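A morning at the Barnside repair and reuse open day

In January I went to the open day of Barnside, a reuse center on the edge of the town where I live since four years. I had passed its gate many times on the bus and always thought it was only a place for scrap metal. The invitation came from my neighbor Femi Haruna, who buys his bicycle parts there and told me to come early, before the good chairs are gone.

The gates opened at 9 in the morning and there was already a line. The visit started in the big hall, where the furniture is kept. It is an old grain store and it is very cold inside, so I recommend a thick coat to everybody who wants to go. Our guide was Vasco Mota, a calm man who speaks softly, and the people at the back had to ask him many times to repeat.

He explained us how the center gets its things. Most of them come from house clearances, and a smaller part from schools and offices which change their equipment. Everything is weighed at the entrance. Last year they received more than 2000 chairs, and of these 810 went out again in good condition. The others are taken apart for the wood and the springs. I asked what is the most difficult object to give away, and he answered without thinking: the piano. They have four at the moment and they don't accept a fifth.

After the furniture we went up a narrow staircase to the workshops. There is one for textiles, one for lamps and small kitchen machines, and one for computers. In the textile room a lady was teaching how to darn a sock over a wooden egg, and I stayed there longer than I had planned. My grandmother did it in the same way, only with a light bulb. 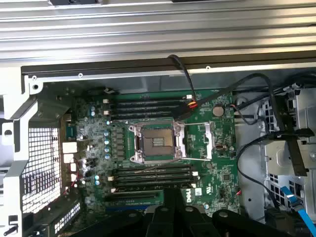
At 11 there was a short talk about prices. Barnside doesn't want to compete with the shops, but it must pay its rent, and some visitors found the tables too expensive. A man beside me said that he had seen a similar one at Teixeira, the second-hand shop near the station, for half of the money. Mr. Mota listened to him politely and said that he would go and look at it.

The café is in the yard, under a roof of glass. The soup was lentil with lemon, and the bread was still warm. I would only wish for more places to sit, which is a little strange in a house with so many chairs.

I bought a desk lamp with a green shade and a box of old buttons. The lamp needs a new plug, and Femi has promised to help me with it. The next open day will be in spring. Entrance is free, and the bus stops directly in front of the gate, but on the way back you must cross the road.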